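Channel Form and Bed Material in the Upper Camness

Atieno Mugo and Wekesa Mfaume
Second-year field project, physical geography
Supervisor: Mwanaisha Nyamweya

1. Background

The Camness is a small gravel-bed river that rises on the Kimaro plateau and joins the Ostier below Brultine. Its upper course crosses hard sandstone and is steep and narrow. Below the sandstone edge the valley opens out and the river flows over its own deposits. The project set out to measure how channel width, depth and stone size change across this boundary.

2. Sites

We chose 3 reaches, each 100 m long. Reach A lies on the sandstone, Reach B at the foot of the edge and Reach C on the valley floor, 500 m upstream of Brultine bridge. A fourth reach near the Ostier was dropped when the landowner refused access.

3. Method

Width and depth were measured with a tape and a metre rule at five cross-sections per reach. Slope was taken with a clinometer and ranging poles. Stones were picked at each step along a zigzag line and the middle axis of each was measured with callipers. After damaged records were removed, 486 stones remained in the data set. Fieldwork took place in January at low to moderate flow. Sheets were copied up each evening in the kitchen of the hostel at Brultine.
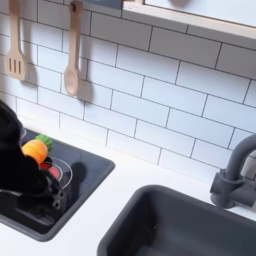

4. Results

Reach A was the steepest and narrowest, with bare rock across much of the bed and coarse stones held in the pools. Reach B was wider and had the largest spread of stone sizes, including angular blocks from the slope above. In Reach C the channel was widest and shallowest, the stones were smaller and better rounded, and two mid-channel bars were present. Depth varied more within Reach B than between B and C.

5. Discussion

Stone size falls downstream, as expected, but the fall is not even. Blocks from the valley side enter at Reach B and mask the effect of sorting by the river. Carmela Manzano's earlier survey of the same valley placed the change in slope further downstream than we found it. Her sections were spaced more widely, and this may explain the difference.

6. Limits

Only one flow level was sampled. The deepest pool in Reach A could not be waded and its depth was read from the bank with a pole. Stones finer than 4 mm were recorded as a single class.

Thanks are due to Atieno Kinyua for the loan of the callipers and for checking the slope readings.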